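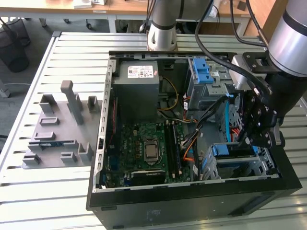
Open tower on the work table, side panel removed.

Studcombe Equipment Working Group
Minutes, October 26, 2021

1. The minutes of the July meeting were approved as circulated.

2. Desktop towers. The group noted that 31 units remain to be checked before transfer to Vostport. Memory and graphics cards are to stay in place – drives are to be recorded separately.
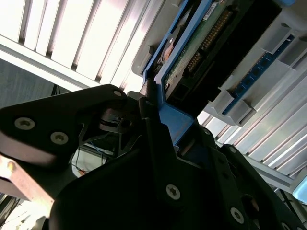

Hard drive in its blue caddy.

3. Caddies. Wirkine will be asked to quote for 10 spares.

The meeting closed at 4:30 p.m.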